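Storing soft toys and odds and ends in lidded boxes – lining or no lining?
Posted by Finbarr Ó Riain, March

I'm sorting out the back bedroom and have got as far as the small stuff. Soft toys, ornaments, bits the kids won't part with but don't play with. I've been putting them in rigid gift-type boxes, the sort with a plain white inside, and I can't decide whether to line them first. My mother always wrapped everything in old towels and it took up half the loft.

At the moment I've got one box on the go and a blue cloth next to it.

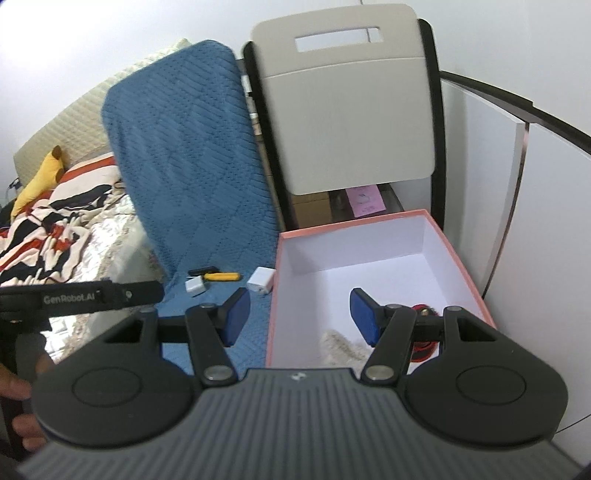
The fluffy things I'm not bothered about, they can go in as they are. It's the harder bits that worry me if they share a box. I've got 16 boxes to fill and I don't want to buy 200 sheets of tissue if an old cloth will do.

plustent_pat wrote:
Cloth is fine. Wash it first without softener and let it dry for a full day. I did all of ours that way when we moved and nothing got marked.

Gallegos wrote:
I'd disagree with that. Coloured cloth can bleed if the loft gets damp, and a pale teddy will pick it up. Plain white cotton or acid-free tissue, nothing else. Had a cream rabbit come out with a blue ear.

plustent_pat wrote:
Then the loft's the problem and you shouldn't be keeping toys up there anyway. Mine are on top of a wardrobe.

kedex276 wrote:
Separate the hard from the soft and you don't need lining at all. Anything with a metal bit on it goes in its own box. I also write the contents on the end of the box, not the lid, because lids get swapped.

Finbarr Ó Riain wrote:
They're going in the loft, there's no wardrobe space left. It's boarded and dry enough as far as I know, but I haven't been up since before Christmas. I might do the pale ones in tissue and use the cloth for the rest.

Gallegos wrote:
Sensible. Check them after the first winter.

zatdale1218 wrote:
Does anyone bother with cedar balls? We had moths in a box of knitted animals and lost four of them.

kedex276 wrote:
Freezer for three days in a sealed bag before packing. Cedar never did much for us – the smell had gone by summer.

Last updated: March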